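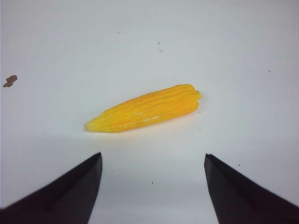
Fig. 4. Wrist view before the grasp. Fingers open, corn cob ahead of the tips.

4.2 Teaching a pick by remote control

Read 4.1 first if the arm hasn't been homed today. Serra controller on, Ivska software open, wrist view up on the monitor.

1. Put the part on the table inside the reach area. One part only for your first demos. Any angle is fine, change it between demos.

2. Hold the left trigger to wake the arm. Light goes solid. If it blinks, let go and try again.

3. Open the fingers all the way. Wider than the part, like in Fig. 4.

4. Press RECORD. Wait for the tone, then move. Anything before the tone is not saved.

5. Come in over the part. Watch the wrist view, not the arm. Twist the wrist so the fingers close across the narrow way of the part - for a cob that means across the ridges, not end to end.

6. Go down slow. Stop before the tips touch the table.

CAUTION: The controller does not push back. You will not feel the table. Keep your thumb near STOP untill you know the height.

7. Close the fingers. Soft squeeze on molded toys, let the trigger come up a bit once the part stops moving.

8. Lift straight up, hold for two seconds, carry to the bin, open.

9. Press RECORD again to end the demo. Press KEEP or TOSS. A missed grasp you fixed yourself is a KEEP. A bumped table is a TOSS.

10. Reset the part and repeat. Three good demos per angle before you move on.

NOTE: Small specks and stains on a white table are OK for teaching. Loose crumbs under the part are not, wipe those off. Power the arm down before you reach in.

NOTE: Don't move the lamp halfway thru a set. If you have to, start a new set and name it.

If the view freezes: let go of everything, wait for the light to go out, start over from step 2. The open demo is lost. Freezes twice in one set - check the wrist cable (section 2), then message Kelechi Oyelaran or Amarachi Wike at Drarkavero support with the set name.

Teaching by hand, with the arm in free mode, is in 4.3.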